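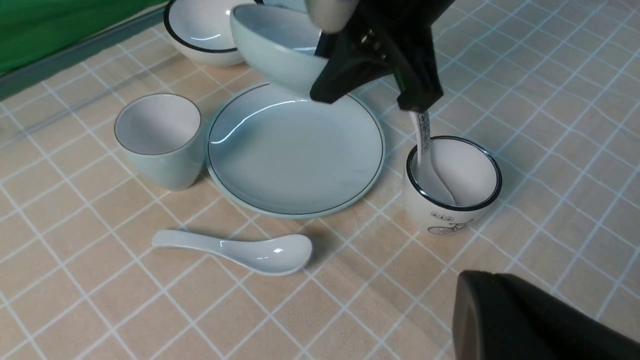 **Milus: one place setting, mixed on purpose**
Leszek Wysocka, Tableware and Interiors, Mapplebeck
Project report, spring term

## What I wanted to do

My question was pretty small: can one person's dishes come from different sets and still look like they belong on the same table? I eat alone most weekdays and I own almost nothing that matches, so I was excited to get to study this properly (and to spend a whole term handling bowls!).

The base of the setting is a pale blue-gray group: plate, bowl, cup and soup spoon. Around it I worked in white bowls from other places, one with a thick black band at the rim and one with a thin black rim and a blue design printed inside. The brief asked for a setting that works for soup, for a main dish and for tea without swapping anything out.

## Pieces and weights

I weighed everything on the kitchen scale in the Stetlow building before laying it out.

| Item | Weight |
|---|---|
| Blue-gray plate | 401 g |
| Blue-gray group, all four pieces | 860 g |
| Everything, including the white bowls | 1,707 g |

The plate is close to half of its group, and I'd never have guessed that from picking it up. It's shallow, so my hand expects it to be light.

## The cloth

I tried 5 cloths. A plain white one made the white bowls disappear, and a dark one from the Fultari fabric box looked great for the white pieces but turned the blue-gray ones chalky. The winner was the peach-beige one with the grid of thin pale lines. Blue-gray looks bluer against it, which I loved right away, and the lines helped me put the spoon back in the same spot each time I reset the table.

There is a drawback. A round plate on a square grid shows when it's off center, and I spent way too much of one afternoon nudging it over and stepping back again.

## Laying it out

The plate goes in the middle, with the cup close at its left and the spoon lying crosswise in front. I know a soup spoon usually goes on the right. I tried it there first, but with the white bowls up at the back the whole right side got crowded, and I kept knocking the handle with my sleeve. Lying in front, it's easy to reach, and its long shape makes a nice base line for all the round ones.

We hung a green cloth at the table too. I was nervous that such a strong green would fight with the peach – and it does, a little – but the black rims stay crisp next to it.

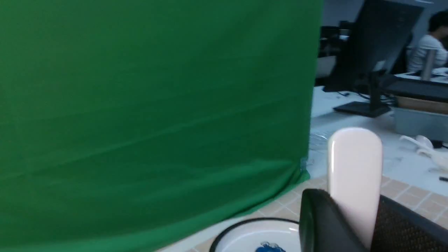 *Fig. 2. White bowl with the thin black rim and blue print, on the grid cloth. Green cloth at left.*

## What I found out

Black line work is what ties the pieces together. The plate has a thin black line inside its rim, the cup has a thin black rim, and the white bowls have black at the edge as well. When I swapped in a white bowl with no black on it, it looked like it had wandered over from another table. Two classmates picked out that bowl before I'd even asked them a question.

The blue print was my biggest surprise. I had planned to drop that bowl as too busy, but the print is inside, so from a seated position you mostly get the plain white and the rim. Then you lean over and there it is!

## Next time

I want to try a second cup, and I still need to test the setting with food in it. Soup first, then something with sauce to see how much the shallow plate can hold. I would also like to borrow the dark cloth again in March and give it a fair try in daylight, as I only used it at 6 p.m. with the ceiling lights on.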